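About Siltbridge

Siltbridge designs, builds and services filtration and disinfection equipment for small and mid-sized water systems. Our customers are towns, rural water districts, food processors, campgrounds, hospitals and a few private estates with wells of their own. We work from one building in Golludville, where the office, the shop and the test bay share a parking lot with a tire dealer.

We have 13 employees. Most of them have worked on the plant side at some point, either as licensed operators or as service techs, and that experience affects how we build things. Valves go where a person can reach them. Sample taps are on the front. The control panel can be read while standing at the pump.

How we started

The company was founded by Uzma Sethi and Fahad Mirani, who had both worked for a larger equipment maker that sold mainly to cities. Small systems kept calling that firm and being quoted skids that were too big for their buildings and too expensive for their budgets. Uzma drew up a pressure filter that would fit through a standard 36-inch door, and Fahad found a fabricator willing to make it in small numbers. The first unit went to a mobile home park with iron and manganese in its well. It is still running, with its second load of media.

For the first few years we sold filters only. Customers then asked us to handle disinfection too, because they were tired of having one vendor blame the other when a chlorine residual dropped. We added hypochlorite feed systems, and after that ultraviolet. We do not make ozone equipment. If your water needs it, we will tell you so and help you write the specification for someone else to bid on.

What we make

Skosik pressure filters. The Skosik line is our main product. These are vertical steel vessels, lined and coated for drinking water, supplied singly or in banks on a common header. Media is chosen after we have seen your lab results: greensand for iron and manganese, granular activated carbon for taste, odor and some organics, and adsorptive media for arsenic. Backwash can be manual, timed or triggered by head loss. A bank can be arranged so that one vessel washes while the others stay in service, which matters in places with very little storage.

Chemical feed panels. We build wall-mounted and skid-mounted panels with a duty pump and a standby pump, a calibration column, a pressure relief valve and a back-pressure valve. All of it is piped and pressure tested before it leaves the shop. The panels are used for hypochlorite, permanganate, orthophosphate and caustic. Containment is sized to the tank, and we don't ship a panel without it.

Ultraviolet units. We buy the reactors from outside manufacturers and build them into a complete assembly with isolation valves, a flow meter, an intensity monitor and an automatic shutoff. Lamp and sleeve changes are covered in the training we give at startup.

Pilot trailers. We have 2 trailers, each fitted with small filter columns, feed pumps and a sampling bench. A trailer can be parked at your well and run on your own water for several weeks. We recommend this whenever arsenic is involved, or where two contaminants compete for the same media. The trailers are booked well ahead in summer, so it's best to ask early. Rental is billed by the week and credited in full against the purchase of a system.

How a project runs

It begins with a water analysis. If you already have a recent one from a certified lab, send that. If you don't, we'll mail you a bottle kit with instructions, and you pay the lab directly. We also ask for your peak flow, your average flow, the pressure at the wellhead and a few photos of the building, including the door.

From there we send a written proposal with a fixed price. It lists the equipment, the expected media life, the amount of backwash water you'll have to get rid of, and the yearly cost of chemicals and power. Backwash disposal causes more trouble on small sites than anything else. We would like to talk about it at the beginning, before anyone has poured a slab.

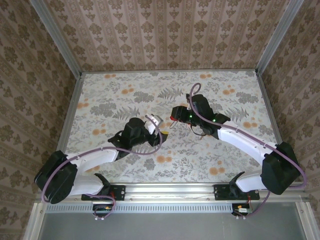
Vimala Varghese wrote to us that her district had collected three proposals for its filter replacement and ours was the only one that said where the backwash would go, which settled the matter at the board meeting. She also wrote that the drawings took longer to arrive than she had been told. She was right about the drawings, and we have since changed the schedule we quote for them.

Drawings are now sent for review four weeks after an order is signed. Where the state requires plan approval, we prepare the equipment part of the submittal and your engineer stamps the whole. If you don't have an engineer, we can give you the names of several who do small systems in your area. We take no fee for that.

Fabrication usually takes ten to fourteen weeks, depending on vessel size and the coating shop's workload. Every assembly is tested under pressure in Golludville before shipping. Customers may attend the test, and operators who will be running the equipment are encouraged to come. We also do a full run of the control sequence, including each alarm.

Startup takes from one to three days on site. We load the media, disinfect the vessels, set the feed rates, and stay until the bacteriological samples have been drawn. Your operators do the last backwash themselves while we stand by.

Service and parts

Service is run by Mehwish Marwat. Her group handles media changes, valve rebuilds, pump calibration, and yearly inspections inside and outside the vessel. They will work on other makers' filters too, provided there is a manual or a nameplate to go by.

We keep parts on the shelf for every system we have sold, including the early ones. The parts room currently holds 833 line items, from solenoid coils to underdrain laterals. Orders received by noon Central time ship the same day. Gaskets, tubing and diaphragms can be ordered by phone with only the serial number, which is stamped on a plate near the lower manway.

If something fails after hours, the service line is answered by one of our own techs. Many problems can be settled over the phone. A filter that has stopped washing is usually a stuck pilot valve or a lost air supply, and either can be checked with a screwdriver and a pressure gauge.

The standard warranty is two years on valves, controls and pumps and five years on vessels and linings. Media is not warranted by time, as its life depends on the water. We do state an expected volume in the proposal, and if the media falls short of it while the raw water has stayed within the limits of the original analysis, we replace it at our cost.

Training

Each September we hold an operator class in the test bay. It covers filter hydraulics, backwash rates, chlorine chemistry, jar testing for permanganate dose, and record keeping. Part of the second day is spent taking a filter apart and putting it back together. Hortensia Marulanda teaches the class and also wrote the handbook that goes with it, which runs to 100 pages and is available in English and Spanish. Customers attend free. Operators from other systems pay a fee that covers lunch and materials. We apply for continuing education credit in our own state and will fill out the paperwork for others on request.

Who owns the company

Siltbridge is privately held. Uzma and Fahad own the majority, and the remainder belongs to employees through a share plan that opens after three years of service. We have no outside investors. In 2019 we took over the customers and drawings of Palamarchuk, a family filter shop whose owner was retiring. If you have a Palamarchuk filter, we have the original drawing in most cases and can supply internals for it. Please send a photo of the nameplate with your request. Their model numbers were reused, so the number alone may not be enough.

Standards and purchasing

Materials in contact with drinking water are certified to NSF/ANSI/CAN 61, and the certificates are included in the submittal package. Vessels are code stamped where the pressure or the jurisdiction calls for it. We can meet domestic steel requirements on publicly funded jobs, but need to know this at the proposal stage, since it changes where the valves come from.

We sell direct. There are no dealers, and any quotation for a new Skosik filter that comes from another firm should be checked with us first. Purchase orders from public bodies are accepted with no deposit. Private customers pay a third with the order, a third at shipment and the balance after startup.

Visiting and contact

The office is open Monday through Friday, 7:30 to 4:30 Central. Visitors are welcome in the shop with a day's notice. Closed-toe shoes are required, and safety glasses are at the front desk. Trucks picking up freight should use the rear gate and call from the road, as the gate is kept locked.

For proposals, ask for Fahad. For parts and service, ask for Mehwish or press 2 at the menu. Water analyses can be sent by mail or through the upload form on the Contact page. Please include the date the sample was taken and the name of the well.

Page last updated 2021-11-14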